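Dridon picking cells — anyone else on the late shift being "retrained"?

Forum: Warehouse and Fulfilment Work > Automation

tangmills
Posted 10/5/21

We had the briefing at Primusdale. Two Dridon cells go in on the small parts line in June, and the packers who work that line now get the choice of moving to goods-in or going upstairs to do what they call demonstration work. That means sitting or standing at a table with the grippers, doing the same small jobs over and over so the arms can learn them. Same hourly rate, no late shift allowance. Has anyone done it? What is it like compared with the line?

hobnail_62
Losing the late allowance is a pay cut whatever they call it. Get that in writing before you agree to anything.

nomum_nights
We had this at Nomum last year. I did 4 months of it. It's easier on the back and harder on the head. You pick up a thing, put it down, reset, do it again. On the line I could chat. Upstairs you can chat as well but you lose your place.

The wrist is the part to watch. The grippers aren't heavy but you notice them by the afternoon. Ask for 30 minutes on and then a break. We had to ask twice.

hobnail_62
And what happened to the jobs after the 4 months?

nomum_nights
Three of us stayed on looking after the cells, clearing jams and so on. The others went to goods-in. One left, but he was leaving anyway.

hobnail_62
So you taught it your job and then most of you didn't have that job. I'm not having a go at you, I just don't think people should be told it's training when they're the ones doing the teaching.

Natanael Camargo
I'm the shift rep at the Tang site so I'll put in what we got agreed. The late allowance is protected for anyone who moves, until the end of the year. Breaks are written into the rota. Anyone who does demonstration work gets first refusal on the cell operator posts, which are a grade up. It took three meetings and the first offer had none of that in it.

I don't agree that it's all bad. The small parts line was the one everybody wanted to get off. We had 468 sick days on it in one year, mostly shoulders and wrists. I wouldn't fight to keep people standing there.

hobnail_62
Fair enough on the sick days. I'd still want to know how many operator posts there are. First refusal on two posts isn't much use to a whole line.

Natanael Camargo
Four, for the first year. I know it isn't enough.

tangmills
Thanks both, that helps. Our briefing didn't mention operator posts at all. I'll ask.

What is the room like? They showed us a slide with a drawing of a desk on it and that was it.

nomum_nights
Ours is an open office. Tables at one end, everyone else's desks at the other. It's quieter than the floor and there's air conditioning. I put one on from a session so you can see the sort of thing.
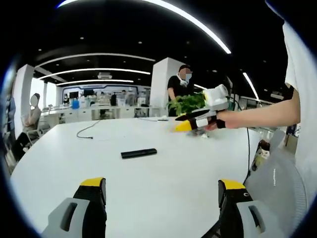
Demonstration table at our place, small items and cables

tangmills
Cheers. Looks a lot cleaner than our floor. Do they set you a target?

nomum_nights
Sort of. They said there was no target, then put a number up on the board. We did 2,724 goes in our best month, between all of us. After that somebody upstairs wanted it every month, and the quality went down because people were rushing. They took the board away in the end. If yours comes with a board, say something early.

packrat_jo
Different view from me. I'm in my fifties and I can't do the line any more. I've been on the tables since the winter and it's the first job in years where I go home without my shoulder hurting. I do miss the others from the late shift, nearly all of them went to goods-in and our breaks don't match.

hobnail_62
Glad it works for you, Jo. It should be there for people who want it. My problem is with the ones who get moved and don't.

tangmills
Meeting with our rep is next week. I'm going in with the allowance, the breaks and the operator posts. Will post what they say.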